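01/02/2019
Down proofness, lot 419

Second batch of the Tralton shell fabric arrived before lunch. Cut four panels from the outer end of the roll and two from near the core, as the last lot behaved differently at the two ends. Conditioned them overnight next to the old Kallesex samples, so those were ready first and went on the tumbler first.

Settings as before: 30 minutes, rubber stoppers in, drum at the slow speed. Fill is the Böttcher down, 40 g per pillow. I seamed the pillows with the finer needle and waxed the stitch line, which took longer than the test itself. The wax pot needs a new lid.

Kallesex: a few fibres through at the seams, nothing through the face of the cloth. Much the same as in May. One pillow had a skipped stitch at the corner and I have left it out of the results.

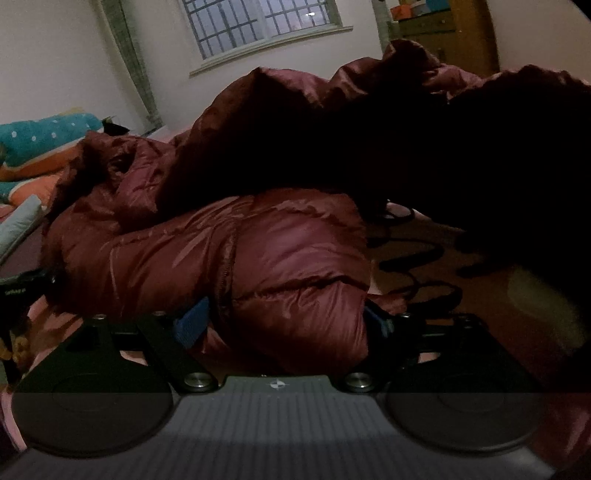
A reply from Gandora came in mid-afternoon, saying that they would not accept seam leakage as a separate figure and wanted it added to the face result, with the needle size written on the sheet. They also asked whether the cloth had been calendered on one side or both. I don't have that from the mill. Have written to ask.

If seams are to be counted in, the wax has to go, or at least we need a set without it. That means sewing the Kallesex pillows again. Enough cloth left for 2 more, none spare.

Tralton panels go on first thing Monday. Bag the loose down tonight and clean the drum filter, it was half blocked. Balance needs levelling too, drifting in the last digit all day.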